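Trosby's old tram depot gets its silent film season, with a forty-strong brass band in the pit

If you have never heard a full brass section come in at the exact second a steam train bursts out of a tunnel, September is your chance. The Trurnley Film Nights are moving into the old tram depot in Trosby for a month of silent movies with live music, and the program is a treat from start to finish!

The series was started by Xolani Pillay, a trombone player who fell for silent film as a student, when he was asked to fill in for a sick pianist and had to make up an hour of music on the spot. He says he was terrible. He also says he has been trying to get that feeling back ever since.

"People think silent film is quiet, like you're going to sit there and hear yourself chew," Pillay said. "Come to one of ours. The floor shakes. There's a storm scene in the second week where I've told the tubas to do whatever they want."

The opening feature is The Lamplighter of Kondomberg, a mountain melodrama with a runaway sled, a forged will and one of the best villains you will see all year (the mustache alone is worth the ticket). The new score is by Mandla Xaba, who spent most of the winter writing it at her kitchen table with the film playing on a laptop. The handwritten score runs to 1,911 measures, and Xaba copied out every part herself before anyone talked her into using software.

"I watched the sled chase so many times that my son started humming it," she said. "He hummed a better ending than mine, so I used his. He's getting a credit."

The depot holds 873 people, a huge step up from the church hall where the series began with 50 chairs and a bedsheet for a screen. The sheet has been retired, and a proper screen now hangs where the trams used to roll in. Sound checks have been going on in the evenings, and people living on Iglesias Street have been opening their windows to listen. One couple brought out folding chairs.

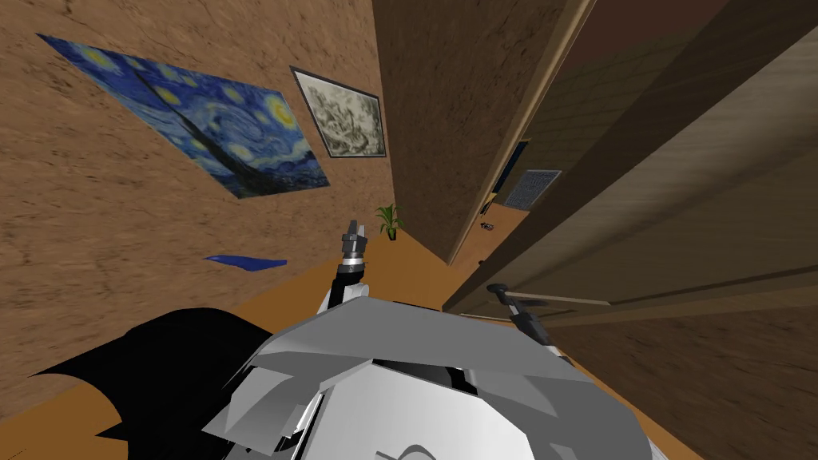
Later in the month there is a comedy double bill, a ghost story with a solo cornet placed up in the balcony, and a Sunday-best costume night when anyone in a hat gets a free cup of cocoa. The family matinee starts at 2 p.m. and comes with a short workshop first, where kids can try making rain, hoofbeats and creaky doors with whatever is in the prop box. Pillay will lead it himself, and he promises it will be loud.

Xaba will also give a short talk before the opening show on how she matched themes to characters. The forger gets a bassoon, borrowed for the occasion, and the lamplighter has a little four-note tune that comes back in the last reel with the whole band behind it. I heard that part in rehearsal and had goosebumps up to my ears.

Tickets are on sale at the depot box office and at the Trurnley library front desk. Seats are not numbered, so get there early if you want to be near the front. The band sits on the left, and the tubas are closest to the aisle.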